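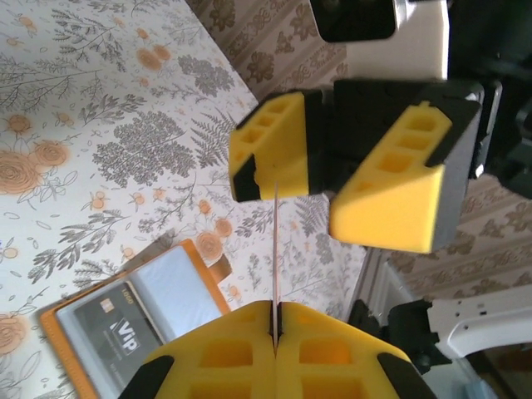

I have been told by three separate websites that a printed tablecloth is the cheapest way to change a room. They say this the way people say a brisk walk cures everything, and I was in the mood to disagree, so in November I went and looked into it properly, by which I mean I spent far too much money and then lived with the result.

Some background. Our dining room has patterned wallpaper, the beige and brown kind with the same ornament marching up the wall over and over. It was there when we moved in and it will be there when we leave, as I have seen what comes off with it. Every decorating column I read says that if the wall is busy, the table must be plain. Linen, oatmeal, maybe a stripe if you are feeling reckless. I did plain for two years. Plain made the room look like the waiting area of an insurance office.

So I bought the floral. Off-white background, gray botanical drawings of the sort you find in old plant books, and orange flowers here and there. The catalog called the pattern Warberg, and the listing went on about "heritage" and "quiet drama." I don't know what quiet drama is. I paid for it anyway.

My friend Godfrey Simiyu, whose opinion I did not ask for, took one look at the picture I sent him and wrote back "two patterns, really?" Fair enough. That was my objection too. But I think the rule about never mixing patterns was made up by people who photograph rooms for a living and don't have to eat in them. The gray drawings are thin and spread out, the wallpaper is dense and regular, and they mostly leave each other alone. The orange is a bit loud against all that brown. I was ready to hate it. I don't hate it. I'm at "fine, leave it on," and for me that is high praise.

Now the claims, because the listing made several.

"Wipes clean." Partly. Coffee, yes, if you get to it while it's still a puddle. Beet juice, no. There is a pink smudge near my usual chair that I have decided to think of as another flower. I tried a stain paste called Grisesine that someone in a comment thread swore by, and all I got was a paler smudge in the middle of a very clean circle, so now there are two things to look at. I went back to dish soap and patience.

"No ironing needed." Come on. It came folded into a square the size of a paperback and the creases stayed in for nearly 182 hours, which I know because I got annoyed enough to work it out. In the end I ironed it on low from the back. The creases went. The label says not to do this.

"Suitable for everyday use." This is the one I was most doubtful about and the one that has held up best. The table in our house does a lot more than dinner. It does mail, cards, mending, the thing with the glue that we agreed not to talk about. A plain cloth shows every crumb and every pen mark. The print hides most of it, and I suspect that is the true reason our grandmothers all had flowers on the table. Taste had very little to do with it.

I do miss being able to find things. A small screw or a pale button set down on a drawing of a fern is gone. If you do puzzles or sew at your table, keep a tray.

Obadia Mwakalinga asked in the comments on my last post whether it's worth getting the padded underlay, the Grodex one that gets pushed at you at checkout. I bought it. It stops the cloth from sliding and it takes the clatter out of putting plates down. An old flannel sheet folded double did the same job when the underlay was in the wash, and the sheet was already in the closet. Draw your own conclusions.

I haven't bought the matching napkins. They want a silly amount for them, and I'm not sure the room could take it.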